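Hiltholm shops to join bottle and can return scheme

July 4, 2020

Hiltholm Town Council has approved a deposit scheme for drinks containers, to be run with the waste firm Grillon. Shops in the town centre will be able to register from Monday, and the first return points will open at the Maes Street car park and beside Uter Library.

Under the scheme, customers will be able to hand in empty plastic bottles and metal cans at any of 4 return points and receive a voucher for use in local shops. The council has set aside £3,000 for signs and collection bins. A survey carried out in June drew replies from 300 households, most of them in favour.

Lucyna Makowska, the council's head of waste services, said: "Residents have asked for a simple way to return drinks containers close to where they shop. We are grateful to the traders who have helped us to plan the scheme."

Shops that wish to take part should write to the waste services office at the Town Hall. 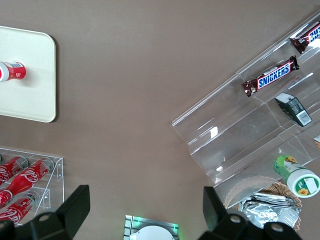

Do containers need to be rinsed before they are returned?

Containers should be empty, but rinsing is not required. Glass will not be accepted and should be taken to the bottle bank as before.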